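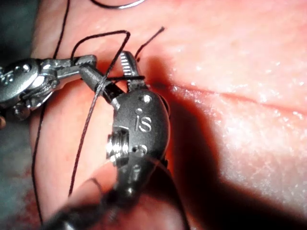
Tu tires trop sur ton brin court, m'a-t-on soufflé par-dessus l'épaule alors que je venais de rater mon premier nœud de la journée, et tant que tu tireras dessus tu n'auras jamais assez de boucle pour passer la pince. Puis des pas qui s'éloignent, une porte, et moi toute seule avec mon fil noir et mon coussinet rose. J'ai gardé la phrase dans la tête jusqu'au soir. Je la recopie ici pour ne pas la perdre !

2/12/21

Quelle journée ! Je suis rentrée à Riddale avec les yeux qui piquent et l'épaule droite en béton, et je n'ai qu'une envie, c'est d'y retourner demain. Je crois que j'aime vraiment ça, le fil. Je l'écris parce qu'en juillet, dans ce même cahier, j'avais noté « les sutures, jamais de la vie » en soulignant deux fois. Je viens de relire la page et j'ai ri toute seule dans la cuisine.

Donc, salle 114, toute la matinée et une bonne partie de l'après-midi. Le programme était simple sur le papier : points séparés, puis surjet s'il restait du temps. Il n'est pas resté de temps, évidemment. J'ai passé la première heure à me battre avec l'aiguille, qui tournait dès que je voulais piquer. Je la prenais trop près de la pointe. En la reprenant plus en arrière, presque aux deux tiers, elle s'est mise à suivre sa courbe toute seule, c'est magique, il n'y a plus qu'à tourner et à la laisser ressortir de l'autre côté. On me l'avait dit vingt fois. Il fallait que je le sente.

Le coussinet, maintenant. C'est un Van der Merwe, le nouveau modèle, et il mérite son paragraphe. Ceux d'avant étaient secs et un peu caoutchouteux, on piquait dedans comme dans une gomme d'écolier et ils pardonnaient tout. Celui-là se déchire si on force. Dès que je serre un poil trop, le bord blanchit, se fronce, et si j'insiste le fil coupe la matière et je me retrouve avec une fente au lieu d'un trou. J'en ai fait une belle tout à l'heure, au troisième point, et j'ai été vexée comme un pou. Et puis j'ai compris que c'était exactement ce qu'il me fallait : rapprocher les bords, les poser l'un contre l'autre, et s'arrêter là. Depuis, je regarde la couleur de la lisière plus que mon nœud.

Le fil, c'est de la tresse noire Esow. J'ai un faible pour le noir, on le voit tellement bien sur le rose ! Avec le violet de la semaine dernière je perdais le brin court toutes les trois minutes. Par contre il a de la mémoire, le bougre : il sort du sachet avec tous les plis de l'emballage, il fait des boucles où il veut, il se croise, il s'étale sur le coussinet et, au moment de passer dedans, on ne sait plus très bien laquelle des boucles est la bonne. J'ai serré une fois autour de la mauvaise. Résultat, un petit paquet noir indémêlable, que j'ai coupé avec beaucoup de dignité. À essayer demain : le lisser entre les doigts avant de commencer, sans tirer du côté de l'aiguille.

Et les nœuds, alors. Deux tours d'abord, pour que ça tienne pendant qu'on se retourne, ensuite un tour dans l'autre sens, ensuite encore un dans l'autre sens. J'ai la comptine qui me trotte dans la tête depuis ce matin, je l'ai même chantonnée dans le bus. Ce qui coince chez moi, c'est l'alternance. Quand je suis concentrée sur la tension, j'oublie de changer de côté et je fabrique un nœud de vache qui glisse gentiment dès que j'ai le dos tourné. Je le reconnais maintenant : il se met en travers, les deux brins sortent à angle droit, alors que le bon se couche bien à plat avec les brins dans l'alignement. Quel plaisir quand il se couche ! On le sent partir, un tout petit glissement, et puis ça s'arrête net.

La remarque du brin court, j'y reviens. J'avais pris l'habitude d'en garder très peu, par économie je suppose, ou pour faire propre. Et à chaque boucle je devais aller le chercher au ras de la matière, je le pinçais de biais, il filait, je recommençais. J'en ai laissé plus long à partir de midi et tout est devenu plus calme. Il attend là où je l'ai posé. Je forme ma boucle, je vais le prendre par le bout, je traverse, je tends des deux côtés en même temps, et voilà. Tendre des deux côtés en même temps, d'ailleurs, ça n'a l'air de rien, mais si un côté tire plus que l'autre le nœud se promène et finit sur la lisière. Je le veux à côté, toujours du même côté, pour que la rangée soit jolie. (Je sais, personne ne me note sur le joli. Moi, si.)

J'ai mangé trop vite, un sandwich debout devant la fenêtre, pour reprendre plus tôt. L'après-midi, quatre points d'affilée sans rien défaire. Quatre ! Bien espacés, la même prise à gauche et à droite, des queues de la même longueur. Je les ai regardés un bon moment avant d'oser attaquer le suivant, qui était raté. Tant pis. Les quatre y sont toujours, j'ai demandé si je pouvais garder le coussinet et on m'a dit oui, il est dans mon casier avec une étiquette.

Il y a une chose que je n'arrive pas encore à faire : ne pas quitter l'aiguille de l'œil. Je la lâche sur le côté pour nouer, je m'occupe de mes boucles, et quand je la veux à nouveau elle est passée tout en haut, à moitié hors de vue, et je perds le rythme à la rattraper par le fil. Il faudrait que je lui choisisse une place et que je m'y tienne. En haut à gauche, par exemple, couchée à plat, la pointe loin du fil. Je vais faire ça demain, dès le premier point.

Fini à 17 heures, il faisait déjà nuit. J'ai marché jusqu'à l'arrêt avec les mains dans les poches et les doigts qui continuaient à faire des boucles. À la maison, j'ai sorti un vieux lacet et je l'ai noué à la poignée du tiroir, j'en ai fait une tresse entière en attendant que l'eau des pâtes bouille, deux tours, un tour, un tour. Les pâtes étaient trop cuites.

Samedi ou pas, vacances ou pas, je veux le surjet avant de partir à Trullesness. Je me suis promis une rangée complète, régulière d'un bout à l'autre, avec un nœud d'arrêt qui tient.

Pour demain : lisser le fil, brin court plus long, une place fixe pour l'aiguille, regarder la couleur de la lisière. Et prendre des gouttes pour les yeux, il n'y en a plus dans le sac.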